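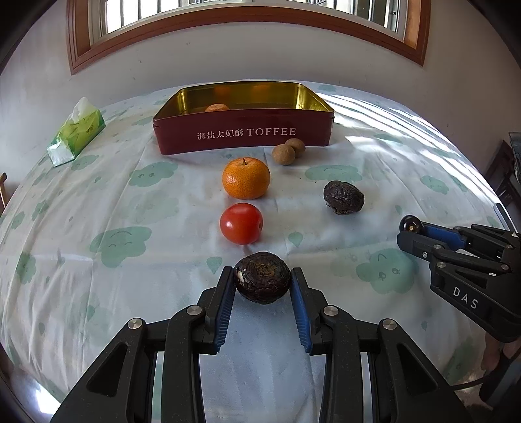 Step 2. Set the segmentation thresholds

Start Isora with the wrist stream loaded and open the Masks panel. The default colour threshold is tuned for plain backgrounds and will break on patterned cloth, so switch the background model to "textured" first. Leave the saturation floor at 43 for now.

Scrub to a moment where one object is held between the finger pads and others are still on the sheet. Click once on the held object and once on each loose one. Isora grows a mask from every click and lists it on the right.

Check the dark objects first. A dried citrus between black linkages has little contrast with them, and the mask tends to leak into the arm. If it does, lower the edge tolerance to 12 and click again on the wrinkled part of the skin. The tomato and the tangerine seldom need any correction, but look at the bright highlight on the tomato - a hole in the mask there will shift the centroid.

Step 3. Exclude the gripper

Load the linkage template from the Tools menu. It has cut-outs matching the openings in the arms, so cloth seen through them is still treated as background. Apply it to both grippers separately. The blue pads are handled by their own colour rule and must stay enabled, as the grasp width is measured between them.

Step 4. Correct for the lens

Masks are stored in raw fisheye coordinates. Run

isora undistort --model kb4 --keep-raw

before exporting. Without --keep-raw the planner cannot map a grasp point back to the original stream.

Step 5. Export

Choose Export, then Grasp labels. Files with a confidence under 53 are written to the review folder. Sunlit cloth is the usual cause; raise the highlight clip to 105 and repeat step 2 for those files only.

Template by Pei-shan Lu. Last revised December 18, 2025.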